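Unit 4: Moisture Movement in Solid Wood Panels
Course handout, Furniture and Interior Joinery, Asadside

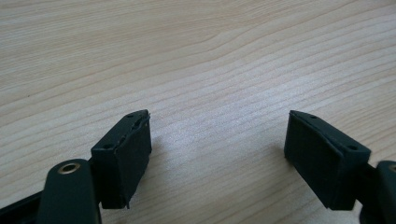 A reader of last year's edition wrote in to ask why the unit spends so long on water when the course is meant to be on furniture. Most of the faults covered in Units 5 and 6 (open joints, cupped tops, cracked finishes, drawers that stick in one season and rattle in the next) trace back to a change in moisture content after the piece was built. The arithmetic is short and is needed for every panel in the project list.

4.1 Terms

Moisture content (MC) is the weight of water in a piece of wood divided by the weight of the same piece when oven dry, given as a percentage. Freshly cut wood may be well over 100 percent by this measure, which surprises students who expect a share of the total weight.

Free water sits in the cell cavities. Bound water is held in the cell walls. Free water leaves first and its loss causes almost no change in size. The point at which the cavities are empty and the walls are still full is the fiber saturation point, usually taken as 28 to 30 percent MC. Shrinkage begins below this point.

Equilibrium moisture content (EMC) is the MC at which wood neither gains nor loses water in a given air. It depends mainly on relative humidity and to a small degree on temperature. At normal room temperature, 30 percent relative humidity gives an EMC near 6 percent, 50 percent gives a little over 9, and 65 percent gives close to 12.

4.2 Direction

Wood doesn't shrink equally in all directions. Along the grain, movement is normally ignored in furniture work. Radial movement (across the growth rings) is larger. Tangential movement (along the line of the rings) is larger again, often near twice the radial figure. The difference between the last two explains why a flat-sawn board cups as it dries: the bark face shortens more than the heart face, and the edges pull toward the bark side.

Flat-sawn faces show arches and loops where the saw has passed through the rings at a low angle. Quarter-sawn faces show straight, close lines. Many boards show both, and a board of this kind should be treated as flat-sawn for the purpose of calculation. Always read the end grain before deciding. The face figure is a guide only, and on veneered board it says nothing at all on how the core will behave.

4.3 Calculation

For MC changes between 6 and 14 percent, use

change in width = width x coefficient x change in MC

where the coefficient is taken from the species table in Appendix B. Use the tangential value for flat-sawn stock and the radial value for quarter-sawn stock.

Worked case. A glued panel of flat-sawn stock is 200 mm wide. The coefficient is 0.0030 per percent MC. The panel is made at 11 percent and goes to a heated room where it settles at 7 percent. The change in MC is 4 percent.

200 x 0.0030 x 4 = 2.4 mm

The panel will lose 2.4 mm in width. If it is held in a groove 8 mm deep on each side and fully seated at assembly, it will still be captured. If it is glued into the groove, it will split or pull the frame.

Repeat the case with a quarter-sawn panel and a coefficient of 0.0018. The loss falls to 1.44 mm. Students should note that the gain from quarter-sawn stock is real but does not remove the need for a free panel.

4.4 Fixing a solid top

The top must be held flat and allowed to move across its width. Three methods are accepted in this course.

Slotted screw holes. The slot runs across the grain of the top. The screw is set at the middle of the slot if the top is made at a mid-range MC. In February, when the workshop air is dry, set the screw toward the inner end of the slot so that the top has room to expand outward.

Wooden buttons. The tongue engages a groove in the rail. On the end rails, leave clearance between the button and the rail. On the long rails of a top whose grain runs lengthwise, the gap must take up all the movement.

Figure-eight plates. Cut the recess wide enough for the plate to swing. A plate that is tight in its recess is a fixed point and defeats the purpose.

A center fixing may be tight. It divides the movement evenly between front and back. If the front edge must stay flush with a drawer front or a door, fix the front tight and let all movement go to the back – the slots at the back must then be sized for the full figure and not for half of it.

4.5 Finish

A finish slows the exchange of water and does not stop it. A panel coated on one face only will take up and lose water faster through the bare face, and may cup even when the average MC is acceptable. Coat both faces with the same number of coats. Oil finishes give little protection and should be treated as bare wood in calculation.

4.6 Taking readings

Pin meters read the wettest layer that the pins touch. Take readings on a planed surface, away from the ends, with the pins oriented as the maker directs. Correct for species and temperature. Readings below 6 percent are unreliable on most pin meters.

The shop's two meters are labeled Hukari and Nirkum after the benches where they are stored. They are set to different species groups. Check the setting before use and write it beside the reading in the log.

Stock that arrives from an outside store should be stacked on stickers in the bench room for at least 19 days before final planing. Boards thicker than 50 mm need longer and must be checked on a fresh crosscut.

4.7 Exercises

Work in millimeters and give answers to one decimal place.

Find the change in width of a flat-sawn top 760 mm wide, coefficient 0.0034, moving from 8 to 12 percent MC.

The same top is fixed tight at the front edge. State the length of slot needed at the back, using 5 mm screws and 1 mm of clearance at each end.

A frame is grooved 10 mm deep. Find the widest flat-sawn panel, coefficient 0.0030, that keeps at least 6 mm in each groove after a loss of 4 percent MC, if the panel is centered and fully seated at assembly.

Hand in worked answers by Friday, July 5, 2024. Bring the Appendix B table to the next session.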